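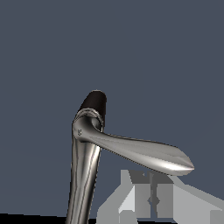
Chrome lever handle, computer render.

Popular Music on Television, handout for session four
Tutor: Rostyslav Onyshchenko

Today we get to the part I look forward to all year — the comeback single! Please listen to both versions of "Mivitard" by the duo Haveo before you read on, ideally with headphones and the lyrics face down.

The first version is the one they sang live on the talent show Sarnero. It runs short, the second verse is gone, and the key change arrives almost straight away. The studio version came out in April and keeps everything the show threw out. Listen to how long they make you wait for that chorus!

Things to listen for:
Where the drums come in
Who takes the high line in the bridge (they swap)
The audience noise, which is mixed very loud on the live take

Sadowski's chapter on voting is the reading. She went through 1,611 viewer letters, and 519 of them talk about a singer's clothes or hair before the voice. Lovely stuff, and very quotable.

For next time, write 200 words on one performance where a singer changed their image. Pick something you love — it makes for much better writing. Bring a printed copy, as we'll be swapping them in pairs.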